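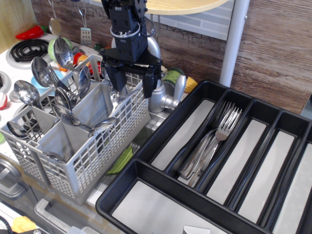
Spoons keep nesting in the dishwasher basket. Up or down?

Posted by Picard

The dishwasher is fine. The spoons are the trouble. I load them all into one end of the basket, they snuggle up, and whatever was between them is still there after the cycle, now baked on. Ours is a gray basket with dividers and square holes, from a secondhand Drandar, so no manual. My other half says handles up. I say bowls up. We have been married 20 years and would like to stay that way.

Drandar_Dan

Bowls up, handles down, and spread them over every compartment instead of cramming your favorite. Mix in a fork or two if you have them, they keep the spoons apart. Watch for the one that ends up lying across a divider. It will either block its neighbors or poke out far enough to stop the spray arm.
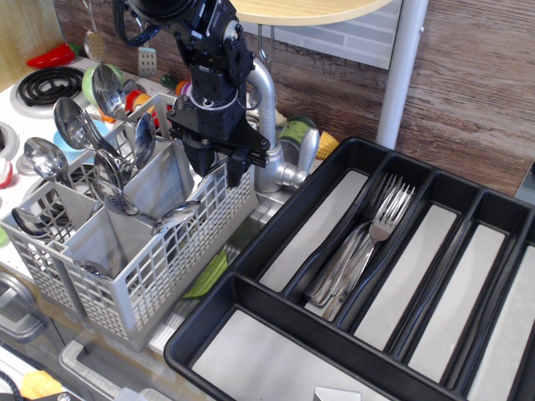 stekbridge_mom

handles up. you grab the handle, not the part that goes in your mouth. also rinse the oatmeal off first

Ralport

Both of you can be right, so long as the bowls don't touch. I'd worry more about the other end of the job, the putting away. 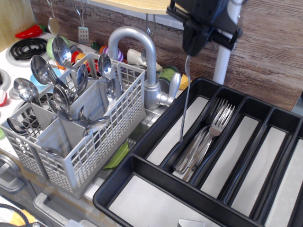

My own rule is to empty the basket one kind at a time, and forks go first. They stack flat and take up hardly any room: a bundle of them fits in one long compartment of a black tray, tines all at the same end, while the spoons wait in the basket with their bowls up. Then do the spoons, and look at each one as it goes by. Any with oatmeal on it goes back in for another round. Takes me a song and a half, longer if I have to find my glasses.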